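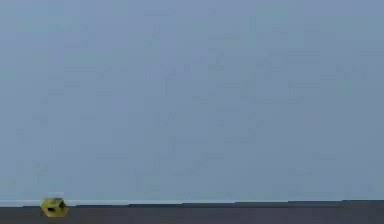
I spent most of July collecting demonstrations in simulation for a block-pushing policy, and I want to write down how it went while I still remember the details. The final set has 2057 episodes in it. I threw out more than that along the way.

The task is simple on paper. A small yellow block starts somewhere on a dark surface and the policy has to move it to a goal position. The goal isn't drawn in the image. It goes in as two numbers next to the picture, which made the rendering easier and the debugging harder. I named the project Ruvov because every sensible name in my projects folder was taken.

The first version of the collector was a scripted expert. It knew the exact block position from the simulator, drove in behind it, pushed until the error was small, and stopped. I left it running overnight and had plenty of episodes in the morning. The policy trained on them worked well as long as nothing went wrong. Once the block slid a little to one side, it kept pushing where the block should have been. The script never made that mistake, so the data had no examples of getting out of it.

Zihan Mao, who I used to share an office with, suggested adding noise to the actions but recording the clean action as the label. That is an old trick and I should have started there. I added a random sideways kick every so often and saved what the script wanted to do next. Recovery got better right away. It also produced a lot of episodes where the block ended up far off to one side and the script took forever to come around behind it. I capped episode length and kept the slow ones if they finished under the cap.

After that I did a round by hand with a game controller. This was dull. I could manage 31 good episodes in an evening before I got sloppy, and I could see the sloppiness when I played them back. My hand-driven episodes pause a lot. I stop, look, decide, and move again, and the policy learned the pauses too. It would pull up next to the block and sit there. I ended up cutting stretches where the action was close to zero for more than a few steps, except at the end of an episode, where staying still is the right answer.

The part I got most wrong was the start positions. I had been sampling the block from a box in the middle of the surface, because that was the default in the config file and I never looked at it. The policy was fine in the middle and useless near the sides. With the block over by the lower left corner of the view, it's only a small patch of yellow and almost everything else is backdrop. The network had hardly seen that. When I plotted the starts as dots it was obvious, and I could have made that plot in the first week.

So I redid the sampling. Starts now cover the whole reachable width, with extra weight toward the two ends. I also stopped throwing away episodes that open with only the block in view and no arm. I had a filter that treated those as bad resets. Some of them were, but most were perfectly good.

Image size is the other thing I went back and forth on. I store the camera stream as compressed video to save disk, and the block edges come out soft. I tried a lossless copy of one batch and trained on both. The difference was small enough that I kept the compressed version. If the block were any smaller I might decide differently.

Checks I run now before a batch goes into the training set:

Plot the start and goal positions.
Watch 7 episodes picked at random, all the way through.
Confirm that the actions and the images have the same number of steps.
Replay one episode from its saved actions and see if the block ends up in the same place.

The replay check caught a bug where actions were saved one step late. I had trained on that for most of a week. The policy still sort of worked, so I'd blamed the learning rate.

Next is a second block in a different color, and a bit of friction randomization. I may also rewrite the controller code, which drops inputs when the renderer slows down. I'll put the sampling script up once I've taken my own file paths out of it.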